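Braller 600 Countertop Water Filter
Section 4: Cleaning the tank and changing the cartridge

Clean the tank every two weeks, or after 200 liters, whichever comes first.

1. Switch the unit off and unplug it.
2. Lift the tank straight up and empty it into the sink.
3. Turn the cartridge to the left until it drops free.
4. Wash the tank with warm water and a little dish soap. Rinse twice.

CAUTION: Do not put the tank in the dishwasher.

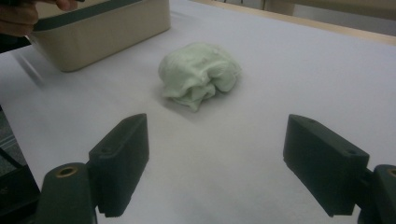
Reading time: 2 min

Wipe the base with a soft cloth - no scouring pads. Keep water away from the socket at the back.

5. Soak the new cartridge in cold water for 15 minutes.
6. Push it in and turn it to the right until it clicks.
7. Fill the tank to the line, run it through, and throw that water out. Do this twice.

Note: Black specks in the first tank are carbon dust and are harmless.

If the light still blinks after a change, hold the Reset button for four seconds. Replacement cartridges are sold in packs of two under the Fludorus name.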